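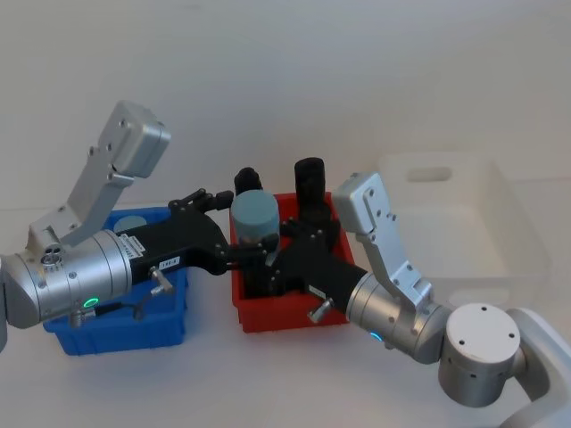

Do I need to buy matching bins to get my house organized?

1st July
By the Brirell home desk
4 min read

No. Start with what you own. Shoe boxes, old baking pans and the tub your takeout came in will all hold batteries and tape just fine. If you still like a system after a few months of using it, go ahead and spend money on it. Most people who buy the bins first end up storing the bins.

I read that the average home has thousands of things in it. Is that true?

Who counted? We have seen the figure quoted on a dozen decluttering sites and never once with a source we could check. A reader sent us her own tally for one kitchen and it came to 795 items, which included every toothpick holder and twist tie. Make of that what you like. A big number is good at making you feel bad, and people who feel bad buy courses.

Does sorting by color work?

For small kids, sometimes. For adults it tends to last until the first busy week. You have to remember what each color means, and so does everyone you live with. A strip of masking tape with "cords" written on it does the same job for pennies.

What about the Kamata method?

Kamata asks you to empty a whole room, sort it into 7 groups and put it back in one day. We tried it on a spare bedroom. The emptying went great. The putting back was still going on well into the next week, and two of the groups were so alike that we merged them. If you have a free day and a strong back, it may suit you. We would do one drawer at a time.

Is the Pullel app worth paying for?

It lets you take pictures of your stuff and tag where it is kept. The free plan stops at 200 items. Past that you pay every month, and if you quit, your list goes with you only as a file that we couldn't get to open in anything else. A notebook taped inside the closet door has no such problem. The search is handy, we'll give it that.

Can a paid organizer save me money?

Maybe, but look hard at the quote. Miltov gave us a price of $2,244 for a garage, and a good part of it was for shelving they would also be selling us. Ask for labor and supplies on separate lines. Ask, too, what happens if you want to keep something they would toss.

How often should I go through everything again?

You will hear "every season." We think that's a lot. Once a year is plenty for most closets — June worked for us, before it got too hot for the attic. The junk drawer can wait until it won't close.

Will a tidy house make me less stressed?

It might. It might also be that people with less going on have more time to tidy. Be careful with anyone who promises you calm along with a set of drawer dividers.

Where should donations go?

Call first. Many thrift stores turn away cribs, car seats and old TVs, and a pile left at the back door overnight is often just trash by morning.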